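Household Care and Upkeep
Handout for Unit 5: Baskets, Crates and Other Things with Holes in Them
Prepared by Florence Fehr, with thanks to Ilaria Testa for reading it over

Welcome back, everyone, and I hope the shelves you reorganized after the last unit are still holding up (mine lasted until my nephews came to stay in August, and then they did not). This time we are going to spend a whole session on perforated containers, and before anybody groans, let me say that this is the unit people write to me about years later. We all own these things. We have them in the bathroom, under the sink, in the back of the car, and most of us have never given them a proper wash or thought about what we put in them.

What we mean by perforated

For this course, a perforated container is any bin, basket, crate or box whose walls have openings in a regular pattern. Woven baskets have gaps too, of course, but they are made differently and cleaned differently, and Elisa Gatti will be taking those in her own session. Wire baskets sit somewhere between the two. I put them with perforated ones when I am talking about airflow and with woven ones when I am talking about snags, and you are welcome to argue with me about it at the break.

The openings may be round, square, slotted or shaped like little petals. Round ones are the easiest to live with in my experience, as there are no corners for lint to settle into. Do look at the size of the hole as well as the shape. A wide hole lets plenty of air through and also lets through the end of a shoelace, a bobby pin, and the toe of every baby sock you ever owned.

Looking from the inside

We nearly always judge a container from the outside, standing over it in the store. I would like you to get into the habit of putting your face right down to the opening and looking at the walls from within, with a window or a lamp on the far side. Where light comes through, the holes show up bright, and where it doesn't, they look dark, even when every one of them is perfectly clear. Turn the container and the pattern changes. A hole that stays dull while its neighbors light up is worth a poke with a cotton swab.
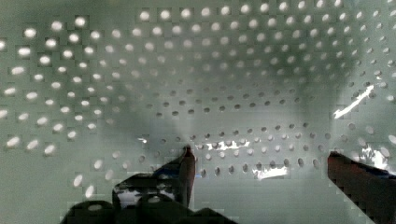
Figure 1. Inside a pale green-gray perforated enclosure. Compare the bright holes on the left wall with the small dark ones at the back.

Brittany Marchand, who took this course two years ago and now helps me with the practical table, was quite sure the first time she tried this that half of her own basket was clogged. She scrubbed away at it for most of an evening. Then she carried it to the other side of the kitchen and the dark half lit up beautifully! So please move the basket before you reach for the brush.

What to keep in them

Things that like air do well: towels waiting for the wash, onions and potatoes, gym clothes, bath toys, garden gloves. Things that shed or leak are better off somewhere solid. I once kept birdseed in a perforated crate with a paper liner and I was sweeping the pantry until spring.

If you are storing delicate knits, line the walls with an old pillowcase. Fold the top edge over the rim so it doesn't slide down, and leave the base uncovered if the knits are at all damp.

Washing

Shake the container out over newspaper first, then vacuum the corners with the brush attachment. Fill the tub or a large sink with warm water and a squirt of dish soap, and let the whole thing soak for 28 minutes, which is the length of the radio program I listen to and has no science behind it whatever. Work over the walls with a soft brush, from the inside outward, in small circles. Rinse under the shower head, holding it at a slant so the water runs along the rows. Stand it upside down to dry on two wooden spoons laid across the drainboard.

Avoid scouring pads. They leave scratches around the rims of the holes and the lint will love you for it.

For next time

Please bring one perforated container from home, unwashed, along with a soft brush and a cotton swab or two. Nataša Tomić has the key to the utility room and will open it early for anyone who wants a place near the sink. The reading is pages 49 to 69 in the course binder, and you may skip the part on wicker until Elisa has been in to see us.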